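The fault showed up in May, on the 432nd run. The right arm at Plollholm swung back towards the orange bin and kept pressing after it should have stopped. Safta Husar hit the stop button. A wrist bearing had cracked.

The job itself is dull: clear the small white pieces from among the bottles and drop them in the bin. Two arms share one bench, and Husar's team had let staff reach over the front edge during runs.

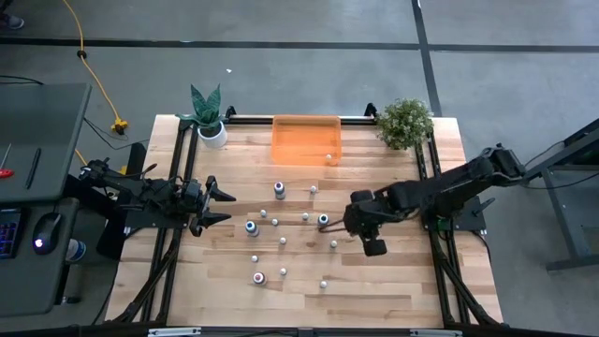
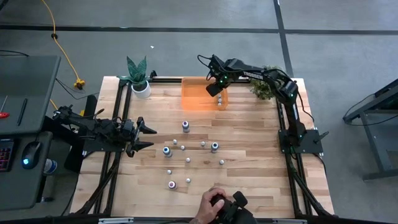
The Plollholm bench, with an arm mounted at each side and the bin at the back.

Ruben Prins went through the logs that evening. The motor current had been climbing for 29 runs and the warning limit was set too high to catch it. "We'd picked 90 per cent because it stopped the nuisance alarms," he says. It is now 70.

The cell was down for over a week while they waited for the part. Majdi Khalaf, who signs off the risk assessment, wants a light curtain along the front before the night runs start again. The quote from Vandenberghe is still on his desk.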